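# Keep the Old Tower Open

Most offices I know replace a desktop computer the way they replace a stapler. It gets slow, somebody files a request, and a new one arrives in a box. The old one goes on a pallet with its side panel still on, and I think that is a mistake. A plain desktop tower should be opened, checked and put back to work at least once before anyone signs for a new one.

I ran the equipment budget at Huerta for six years. In my last year there we had 432 desktops on the books, and 123 of them were listed for disposal. The reason given on almost every form was "age." Age isn't a fault. We opened all 123. Most had too little memory or a tired drive, and a good number had vents so full of lint that the fan was doing very little. We put 84 back on desks. The parts for a typical machine cost less than a decent office chair cushion, and the work took one person a long lunch hour.

People who disagree with me usually bring up time. A technician's hour costs money, and a new computer comes with a warranty. I accept both points. But a new computer also needs hours. It has to be unpacked, set up, loaded with the accounting package and connected to the printer that only works with one driver. At Huerta we tracked both jobs for a spring, and the new setup took longer more often than the repair did.

The other objection is that the inside of a computer looks like a job for specialists.
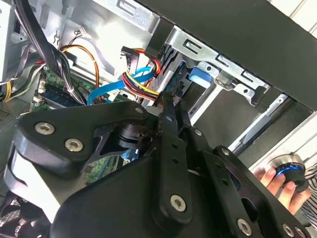
I understand why the cables put people off. A power supply sends out more leads than a simple office machine will ever need, and the spare ones get tied up and pushed wherever there is room. It looks like a mess, and in a cheap build it is one. But the parts most likely to need changing are few. Memory sits in a slot and comes out by hand once the clips are open. A drive has two connectors and a few screws. Fans collect dust. Someone who can change a vacuum cleaner belt can learn all of this in an afternoon, provided they shut the machine down, unplug it and leave the power supply itself sealed.

What bothers me more than the waste is how the choice gets made. The person who approves the purchase has rarely seen the machine. At Pravance, where I did some consulting later on, the replacement cycle was four years flat, written into a spreadsheet. The front desk computer was replaced on schedule though it did nothing except print visitor badges. The one in the drawing office, which was struggling with large files every day, had to wait until March because it was a year younger.

I'd like to see a simple rule. Before a desktop is replaced, somebody takes the panel off and writes down three things: how much memory it has, what kind of drive it has, and whether the fans turn. If a fix costs under $233, do the fix. If it costs more, or the machine can no longer get security updates, let it go. I have no wish to keep computers alive out of sentiment, and I have thrown out plenty.

Manufacturers could help too. The small sealed boxes now sold for offices save desk space, but many have the memory soldered down, so the cheapest repair of all is gone on the day of purchase. I would take the big ugly case under the desk every time — it has room for a hand, and ordinary screws.

My own computer at home is a tower from the Huerta disposal list. It has had one new drive and more memory since I bought it. I wrote this on it.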